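Conall Ó Gríofa had given the board game company eleven years, and on the last evening he still hadn't written the rules.

"It's a game," said Florian. "People will want to know how to win."

"They'll want to know how to start," said Conall. "I'm stuck before that."

He had the pieces. He had a name, Grutstead, which had cost him a fortnight and a friendship. He had 600 boxes in his mother's garage, printed with the words *Simple to learn!* – his mother had read this aloud to him several times.

Florian picked up the yellow heart. "What does this one do?"

"It forgives the cube."

"What did the cube do?"

Conall looked at the maple board for a long while. 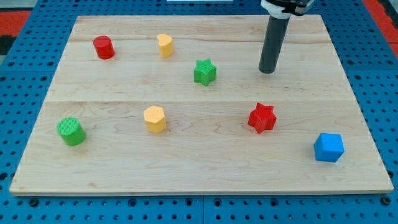 *Grutstead, opening position. The blue cube is on the right.*

"It left," he said at last, and wrote that down as rule one.

Florian put the heart back beside the green star and asked whether rule two might mention dice.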